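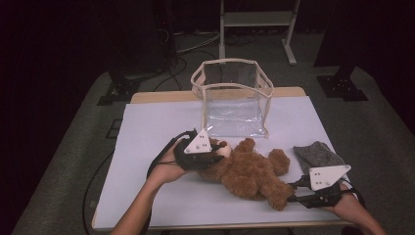
A brown teddy bear on the table, with a gripper to its head.

Delali Korletey has killed a beekeeper, two notaries and a man who only wanted to return a ladder. She is at work on a bishop. "I like him," she says, "so he'll probably make it to chapter 30. After that he's on his own."

Her new mystery, Trullholm, came out in October, a mere seven years after the last one. I ask what took so long and she looks at me the way one looks at a dentist. "I wrote it in two. Then I spent five taking out the weather. The first draft was 690 pages and it rained on every one of them. Khurram called me up and said, 'Delali, I feel damp.'"

Khurram is Khurram Jadoon, her editor, who has been cutting her adverbs since her first book, Feyisa. The printed Trullholm runs to 528 pages, and she can still recite a paragraph about fog that he took out. She recites it. He was right.

The story concerns a ferry pilot's widow who begins getting letters in her husband's handwriting. I had the culprit by the halfway mark and tell her so, a little smugly. She asks who. I tell her. "No," she says, and drinks her coffee.
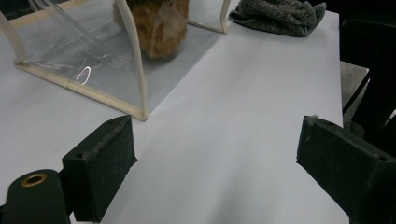
She doesn't outline, and has no patience with people who do. "Emiliano Camacho and I taught a workshop together once. He had index cards in four colors. By lunch the students loved him and were frightened of me. I told them I find out who did it when I get there, and a woman in the front row asked for her money back."

Did she get it?

"Half. She'd eaten the lunch."

What Korletey does instead is write the last line of every chapter first and then, as she puts it, walk backward into it with her hands out. It means throwing a lot away. One whole subplot, involving a cousin and a disputed piano, now lives in a drawer. "Readers ask me what happened to the cousin, because I left him in one sentence on the ferry. Nothing happened to him. He's still on the ferry."

The bishop book has no title yet. Her publisher would like one by spring, and would also like a sequel to Trullholm, with the widow back on the case. Korletey has promised to think about it. "She's tired," she says. "I'd have to ask her."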